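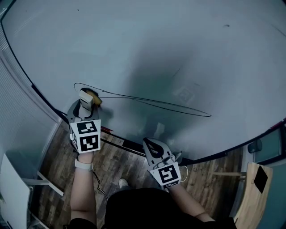
Eraser held to a whiteboard, close to the start of a drawn line.

Home Features Machining Maintenance Suppliers Subscribe

07/11/2025
By Bart Desmet

Keeping a Shared Coolant System in Range

A water-mixed coolant does two jobs at the cutting edge. The water carries heat away, and the oil and additives reduce friction and keep the part and the machine from rusting. Both depend on the mix staying close to the strength the supplier calls for. In a shop with separate sumps, a bad mix affects one machine. In a shop with a central system, it affects all of them at once.

The Maes plant in Staltia runs a central system. A single 900-gallon tank feeds a row of Biltov lathes and two machining centers through an overhead supply line, and the used coolant returns through a covered floor trench to a drum filter. The fluid is Stallotero, a semi-synthetic, mixed to a target of 8 percent. The plant cuts mostly medium carbon steel, with short runs of cast iron.

In June the plant drained and cleaned the whole system after a long stretch of rust complaints on finished shafts. The cause took some time to find. Concentration readings had been within limits on nearly every entry in the log, and the operators had done what the log sheet asked of them.

What the reading measures

Most shops check concentration with a handheld refractometer. A drop of coolant is placed on the prism, the cover is closed, and the reading is taken where the light and dark fields meet. The number on the scale is a Brix value. It has to be multiplied by a factor for the particular coolant to give the true percentage. The factor is printed on the product data sheet, and it changes from one fluid to another.

The instrument has a weakness. It responds to anything that bends light, including way oil and hydraulic oil that have mixed into the coolant. As this tramp oil builds up, the line between the fields becomes wide and soft, and the reading drifts upward. An operator who reads the top edge of a soft line will record a healthy mix when the coolant is in fact weak.

At Maes, the lathes were losing way oil into the return trench faster than the skimmer could take it out. The skimmer belt had worn smooth and was picking up very little. Readings stayed in range while the real concentration fell, and makeup was being added as plain water.

A titration kit avoids the problem. It measures the alkaline part of the fluid with a drop count and a color change, and tramp oil has little effect on it. The kit is slower than a refractometer and the supplies have a shelf life, so few shops use it for daily checks. It is well suited to a second check at longer intervals. Where the two methods disagree, the titration result should be followed and the tramp oil dealt with first.

Water hardness

The second part of the trouble was the water. When water evaporates from a sump, the minerals stay behind. Each top-up brings in more. The supply in Staltia is moderately hard to begin with, and by the time a sample from the tank was sent out, the hardness had reached 268 parts per million.
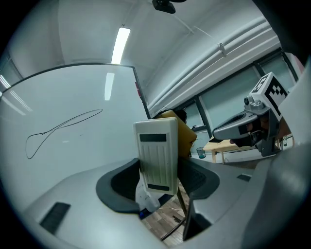

Hard water reacts with the emulsifiers in the coolant. The results are a sticky scum on the surface, residue on windows and way covers, and an emulsion that splits more easily. Once the emulsion begins to split, the oil phase is skimmed off along with the tramp oil, and the mix weakens further. Adding concentrate will raise the reading for a while, but the minerals are still in the tank.

Deionized or reverse osmosis water for makeup is the usual answer. Some fluids foam badly when first charged with very soft water, so many suppliers advise tap water for the initial fill and treated water after that. The plant followed this order on the refill. Foam was present at the return for the first few shifts and then settled.

Makeup mix

Makeup should be a lean mix. Water leaves by evaporation, while both water and concentrate leave on chips and parts. Plain water dilutes the tank, and full-strength mix makes it climb. The right makeup strength depends on the work. Heavy chip loads with a lot of carryout call for a richer makeup than light finishing cuts.

Concentrate is always added to water. Pouring water into concentrate can form an inverted emulsion, a thick gel that will not disperse and that plugs filters. A proportioning pump at the drum removes this risk, provided its setting is checked with a refractometer at the outlet. The one at Maes had been bypassed with a hose.

Cleanout

The June cleanout took the system down for a full weekend. A system cleaner was added to the old coolant and circulated while the machines were still cutting. The tank was then pumped out, fines were shoveled from the trench, and the lines were flushed with a weak mix of fresh coolant. Plain water was avoided in the final flush to prevent flash rust inside the machines.

Two dead legs turned up in the supply line, both left from a lathe that had been moved. Stagnant coolant in a capped branch goes sour and reseeds the tank with bacteria after every cleanout. Both were cut out and the tees were replaced with straight pipe.

The log sheet now has columns for Brix, corrected percentage, pH and makeup volume. Titration and hardness are entered every 30 days. A falling pH with a steady concentration points to bacteria, and the first places to look are the trench covers and the filter housing. The skimmer belt is listed as a wear part and is kept in stock.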